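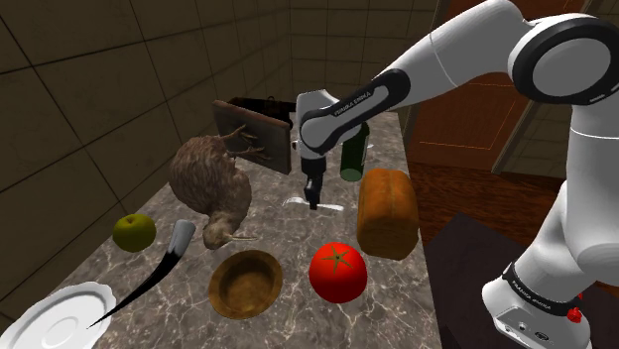 Fixed-object meditation is usually taught in its simplest form and then left there. The student sits, picks one thing in the field of view, and holds attention on it for a set time. The instruction is short, but it leaves open a question that contemplative teachers have answered in different ways: what to do with everything else in view. A green bottle on a marble counter crowded with other objects is a harder support than a candle in a dark room, and a thin white utensil lying on the same marble is harder again, as it offers the eye very little to stay on. The school of practice that grew up at Govier House treats this difficulty as its main subject.

Govier House stands above the village of Clustard and has offered residential retreats in silence for two generations. Its method is set out in a typed manual that has never been published. The manual divides a sitting of 20 minutes into two unequal parts. In the first and longer part, called placing, attention rests on the chosen object and is returned to it each time it leaves. In the second, called widening, the object is kept but the surroundings are let back in without being sorted or named. The sitting ends while the widening is still going on. There is no closing bell at Govier, and the person leading the session simply stands.

Yoon-hee Wi has led retreats at the house since the previous director retired. She regards the second part as the one most often done badly. "People treat it as a rest," she says. "They let go of the object and think about lunch. The instruction is to keep the object and stop defending it."

The word defending comes from the manual, where it has a narrow sense. It refers to the slight tension that appears in the forehead and jaw when attention is held on one thing by pushing other things away. The manual says that this tension can be noticed within the first few breaths and that it should be used as a signal. When it appears, the student does not relax the jaw on purpose. The student looks again at the object, as if for the first time, and the tension is expected to drop without further help. If it doesn't, the sitting continues anyway. 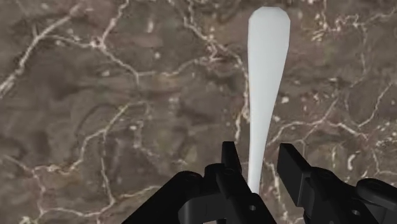 Plain and patterned supports are handled separately. A plain support, such as a bowl or a stone, gives the mind one outline and is recommended for beginners. A patterned support, such as woven cloth, bark or veined rock, has no single outline and tends to pull the eye along its lines. The manual allows patterned supports only after 40 days of daily practice with a plain one. Even then the student is told to choose one small area before sitting down and to keep to it. Tracing is listed as a fault, though a minor one, and so is finding faces.

The rule has its critics. Magdalini Makris, who teaches at the Brestis meditation center and trained at Govier as a young woman, dropped the waiting period from her own courses. In her view the distinction describes the temperament of whoever wrote the manual. Some of her students settle at once on a patterned surface and become restless in front of a bowl. She also objects to the list of faults, which she thinks gives people something to look for — and a person looking for faults has changed the exercise.

Wi accepts part of this. The list of faults is no longer read aloud on the first evening, and copies are given only to those who ask. She has kept the 40 days. Her reasons are practical: retreatants who start with patterned supports report longer periods of absorption, but in conversation they are often unable to say whether they were attending or drifting. A plain object makes the difference easier to detect.

Records

The house keeps written reports from retreatants, filled out by hand on the last morning. There are 3,782 of them in the Abernathy room, sorted by year and then by the type of support used. Each asks for the object, the length of the sitting, the point at which attention first left, and any change in the body. A final line is left blank for remarks. Most people write nothing there. Those who do tend to write about sleep.

Neither teacher presents the reports as evidence in a scientific sense. The forms were revised more than once, and the older ones do not ask about the body at all. 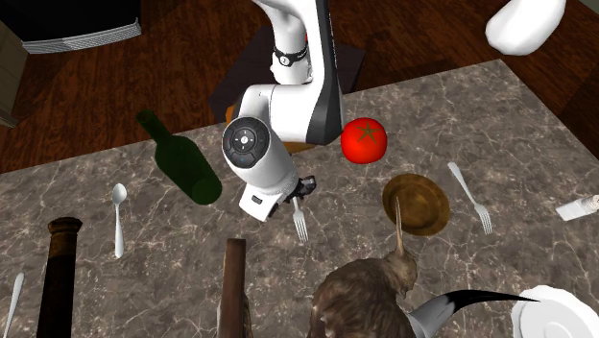
Does the object need to have a religious meaning?

The manual says it should have as little meaning as possible. Icons, statues and family photographs are discouraged during the placing period, on the grounds that they invite memory and petition, both of which belong to other forms of prayer. Retreatants who keep such images are asked to sit with them at a different hour.

Makris differs here as well. At Brestis a person may sit before an icon if that is the established habit, and the two-part structure is kept unchanged.

The next eight-day retreat at Govier opens in December. Applicants are asked to bring one plain object small enough to hold in one hand.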